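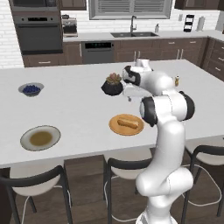 Home Shop News Stockists Contact

Search this site Type and press enter

We use cookies to remember your basket and see which pages get read. Accept all / Manage settings

FOR IMMEDIATE RELEASE
March 2022

Pemano launches Dison, a deck of 100 cards for people who can't face deciding what's for tea

Hello, I'm Hortensia Cusi and I run Pemano, a very small company in Tagle that makes things on paper for kitchens. You may know us from the magnetic shopping pads or, if you've been with us a while, the tea towel with the spelling mistake (sorry again). I'm told a press release should be written as though somebody else is talking about me, and I had a go at that and felt ridiculous, so you're getting it straight.

Our new thing is called Dison and it goes on sale today. It's a box of 100 cards and every card is one evening meal. The front has the name of the meal in big letters. The back has the ingredients and how to cook it, and we've kept each one short enough to read while you're stirring something. You shuffle, you deal yourself seven, and that's the week sorted! If you hate one, put it back and take another. I put leek pie back every single time and I wrote the leek pie.

The idea came out of a row. Not a big one, just the usual half past five conversation in our house, where one person says "what do you fancy?" and the other says "I don't mind" and both are lying. I started scribbling meals on the backs of old business cards and pulling them out of a mug. Friends came round, saw the mug, and wanted a mug of their own. Ulises Ñahui, our designer, took my scribbles away and came back with something you could read without your glasses on, and from then on we were making it properly.

These are everyday meals. There are soups and stews, jacket potatoes, a few curries, sausages in various disguises, a pasta bake my sister claims is hers, and a whole run of cards we call Picky Bits for the nights when tea is really a plate of odds and ends. The cards with a green corner have no meat or fish in them. The cards with a yellow corner can be done in one pan. Some have both corners, and those are the ones that have gone grubby in my own box.

All the recipes serve four and are easy to halve. Kevin Henao tested them in his own flat on a cooker with one dodgy ring, and his notes were blunt. He threw out my original fishcakes ("wet") and made me rewrite the risotto three times. He also pushed hard for measuring in mugs and spoons as well as grams, and I'm glad he won that one, as my scales have been out of batteries for most of the past year.

I asked him for a quote for this and he sent: "I've cooked everything in the box and I'd eat nearly all of it again. Tell people to read the back of the card before they start chopping." So there you go.

The cards are printed by Mostetero, the printers on the other side of town, and we've gone for a coating that wipes clean with a damp cloth. Cristian Carhuamaca at Mostetero ran us a batch of blank ones early on so that I could spill things on them, and I did that with real commitment. Tomato was fine. Turmeric still leaves a bit of a shadow, so watch out for that.

There are almost 4000 boxes in the first printing. Please don't panic if your local shop runs out, as we'll top them up when we can, and orders through our own website go out twice a week.

We're already working on an add-on pack of summer meals, due in July, which will fit in the same box. It'll have more salads, more things on toast and (by popular demand from Ulises) a proper card for potato salad. If you have a family meal you think belongs in there, write in and tell me how you make it. I can't promise to use it but I read all the letters, and if yours goes in, your name goes on the back of the card.

The details

Dison costs £19 and comes in a lidded card box with a set of dividers and a handful of blank cards for your own meals. It's available from the Pemano website and from our usual stockists. The box, cards and dividers can all go in with your paper recycling, apart from the wipe-clean cards, which sadly can't.

Shops wanting to stock it should speak to Eliécer Llanos, who looks after trade orders and will send you a price list and a sample card or two.

If you write about food or homes and you'd like a box to try, get in touch through the contact page and put "Dison press" at the top of your message. I'm happy to chat on the phone as well, though mornings are best and please let it ring, I'm usually at the far end of the packing room with my hands full.

ENDS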